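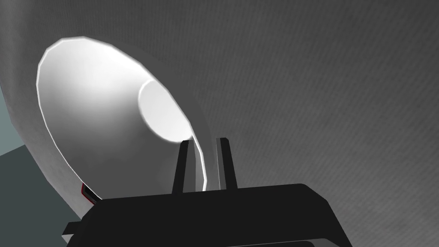
Figure 3. Rendered model: white tapering interior, grey exterior.

Heather Tosh objected that a funnel is a poor metaphor for how households sort their rubbish, as it implies that everything ends up in the same place. Most of our participants would call that a fair summary of their kitchens. Of the 400 diaries returned in the Toser study, the majority recorded at least one yoghurt tub "put wherever there was room". We retain the funnel, with her objection noted, and use it to organise the 10 interviews in the next section. Colour-coded lids, on which the council had pinned its hopes, were mentioned in three of them, twice as a decorating problem (cf. Vrabec and Spahić).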